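Stacking result from the Zindero writeup: what does it show?

rgrewal_s
Ritu Srivastava's group posted their cube stacking numbers in October. 200 rollouts, two stacks each. I can't find how success was scored.
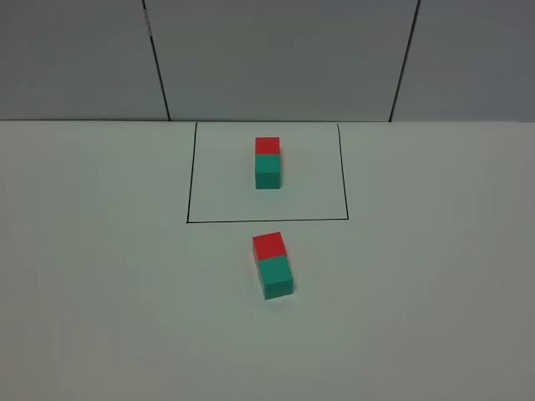 Re: Stacking result
tirkik
Red on teal, one stack in the outline and one in front of it. The front one is offset. Pass or fail?

pelkonen15
Pass. It's standing. You want millimeters from a policy paper?

tirkik
I want a threshold, yes. "Standing" is a coin toss with a nice plot.

pelkonen15
The wrist view is an input too, so alignment isn't guesswork.

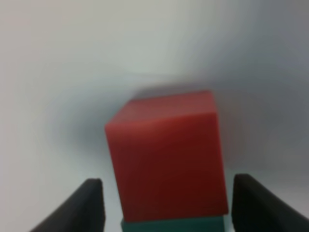

Wrist view, fingers open either side of the red cube.

rgrewal_s
An input isn't a score. And colors never change — same red, same teal, bare white table.
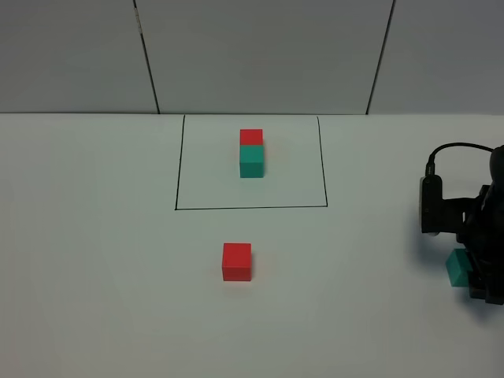 I'd trust 20 runs with new blocks over all 200 of these. Has anyone asked Ritu for the failures?

pelkonen15
Emailed. Will post if she answers.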